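4. Preparing the table and the serving dish

This section explains how to prepare the table top, how to place the square dish, and how to put the small pieces into it. Please read it completely before you begin. The steps are short, but their order is important, and some of the cautions come before the step they belong to.

The section is valid for the Leltano table with white matte top, used alone or together with a second table of the same series. If your table has the older oiled top, please use the separate sheet for oiled tops, because the cleaning is different there.

4.1 What you need

One Leltano table, already assembled and leveled (see section 3)
One square Ondrejka dish, brown glazed
The small pieces you want to serve or display
Two soft cloths, one for damp use and one kept dry
A little mild dish soap
Four felt pads, from the bag marked Grirnska
A ruler or a tape measure

Note: The felt pads are packed in the same bag as the spare screws. Many customers throw this bag away with the carton. If you can not find it, look first under the cardboard corner pieces.

4.2 Cleaning the table top

The top has a matte coating. It does not need wax, polish or oil, and these products leave shiny marks which are difficult to remove later.

1. Remove everything from the table top.

2. Wipe the top once with the dry cloth, from the back to the front. Do not press. Small grains of dust can scratch the coating when they are rubbed.

3. Put a few drops of dish soap in a bowl of lukewarm water. Make one cloth wet and squeeze it well. It should not drip.

4. Wipe the top in straight lines. Turn the cloth when one side looks gray.

5. Wipe again with clean water.

6. Dry with the second cloth and wait 5 minutes before you place anything on it.

Caution: Do not use scouring powder, steel wool or the rough side of a kitchen sponge. Do not use window cleaner with alcohol. The white will become uneven, and this damage can not be repaired at home.

Note: A matte white surface looks slightly gray where it lies in shadow. This is not dirt. Before you clean a gray area a second time, look at it from the other side of the table, or open the curtain.

4.3 Placing two tables near each other

You can use the second table as a place to put things down while you work. It is not necessary to join the tables.

1. Put the first table in its final place.

2. Bring the second table behind it. Two persons should carry it. Do not push it over the floor, because the feet can turn loose.

3. Leave a gap of 3 cm between the tops if you want the tables parallel. If you place them at an angle, leave a gap of 3 cm at the nearest point.

4. Check the level of both tops with a spirit level. Adjust the feet by turning them, as described in section 3.

Caution: Do not lay a dish across the gap, even if both tops seem to have the same height. The tables can move a little when somebody leans on one of them.

4.4 Preparing the dish

The Ondrejka dish has raised corners and a shallow middle. It is made for small things: candy, nuts in the shell, wrapped chocolates, soap pieces, keys. It is not deep enough for soup or sauce.

1. Wash the dish by hand before the first use. Use warm water, never boiling.

2. Dry it also on the underside. The foot of the dish keeps water for a long time.

3. Stick one felt pad under each corner of the foot. Press each pad for some seconds with your thumb.

4. Turn the dish over and put it on the table. Touch the corners one after the other. If the dish rocks, one of the pads is folded or sits too far to the outside. Remove it and stick it again.

Note: Please wait 27 minutes after sticking the pads before you slide the dish. Before this time the glue is still soft and the pads can travel. You can lift the dish at any time.

4.5 Finding the right position

The glaze inside the dish is glossy. It takes the light from a lamp or a window and shows it as a bright white spot in the middle. Some people like this very much, and in our show room in Prarndale we place the dish so that the spot is visible from the door. If you find it disturbing, turn the dish a quarter turn or move it a small distance away from the lamp. Do not try to remove the shine with vinegar or a cleaning product. It belongs to the glaze.

1. Stand where your guests will stand or sit.

2. Let another person move the dish slowly over the table, lifting it each time — not dragging it.

3. Stop when the dish is easy to reach and the light is pleasant.

4. Keep the dish well inside the table. It should never stand with a corner over the edge.

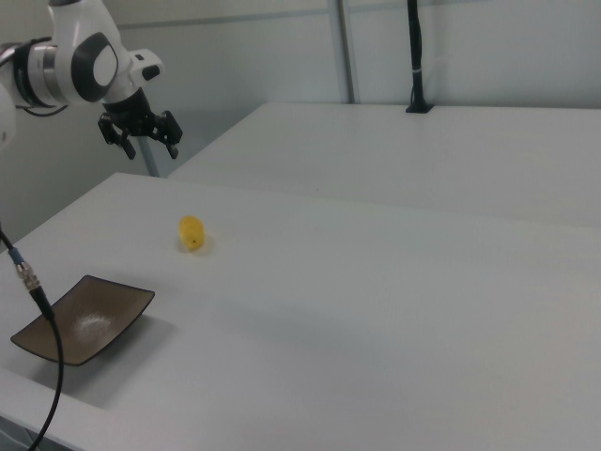
When the dish has its place, leave free space on the side from which you will fill it. One hand wide is enough for small pieces. If you are left-handed you will probably want this space on the other side, and then it is better to move the dish now and not when it is full.

Cables should be kept away from the dish. A lamp cable or a charger cable which lies over a corner can pull the dish when somebody walks past and catches it. Lead the cable along the table edge if possible, and fix it under the top with the clips from section 3.

4.6 Filling the dish

1. Wash and dry your hands. If the pieces will be eaten, use a spoon or clean tongs.

2. Lay the pieces first on the table top, next to the dish. In this way you see each one before it goes in, and you can take out those which are broken or have a bad spot.

3. Take one piece, hold it low over the shallow middle, and release it. Do not drop it from high. The glaze is hard but it is not elastic, and a heavy piece can make a small chip.

4. Begin in the middle and go to the outside. Rounded pieces will roll a little toward the lowest point, so the first ones find their place without help.

5. Stop when the pieces reach the height of the rim. Above the rim they will fall when the first guest takes one.

Note: Small rounded pieces, for example yellow lemon candy, are easy to see on white and also easy to see on the brown glaze. White pieces (sugared almonds, peppermint) can be hard to find on the table top. For these we recommend to put a dark napkin beneath while you are sorting.

Caution: Small pieces can be swallowed by children under three years. Do not leave the filled dish, or single pieces beside it, on a low table where small children are present.

Caution: The load on the dish should not be more than 192 grams. The dish itself can carry more, but the felt pads are then pressed flat and lose their grip on the matte top.

4.7 Moving the filled dish

It is better not to move it. If you must, please do as follows.

1. Take out the upper pieces and put them aside.

2. Hold the dish with both hands at two opposite sides, with the fingers under the foot. Do not lift by the corners. They look like handles but they are only decoration.

3. Lift straight up, walk, and put it down straight.

4. Put the pieces back.

4.8 Everyday care

Wipe the table top with a damp cloth when it is needed. Sugar from unwrapped candy becomes sticky in warm weather, and in August we receive many letters about rings and spots. Lay the damp cloth on the spot for a few minutes, then wipe. Do not scratch with a knife or a fingernail.

Lift the dish once a week and look under it. If a felt pad has become dark or hard, change it. New pads can be ordered under the name Grirnska, in white or brown. For the Ondrejka dish please take brown.

The dish may go in the dishwasher only after the pads are removed. We still recommend washing by hand.

4.9 If something is not right

The dish slides too easily.
The top is still wet, or there is soap left on it. Wipe with clean water and dry again. Check also that all four pads are in place.

The dish rocks.
Check the pads first, then the level of the table.

Pieces roll off the table before they are in the dish.
The table is not level. Go back to section 3 and adjust the feet. Until then, sort the pieces on a napkin or a folded cloth.

There is a shiny mark on the matte top.
Usually this comes from polish or from rubbing too much on one place. Wipe with soap water and let it dry. If the mark stays, please write to us and enclose a picture taken from the side, with the lamp switched on.

The glaze shows fine lines.
Fine lines in the glaze are normal after some time. If you can feel a line with your fingernail, do not use the dish for food anymore.

Text of this section: Joscha Steinbach. Checked by Mabli Humphreys, 26 Apr 2019. Section 5 continues with the drawer and its lock.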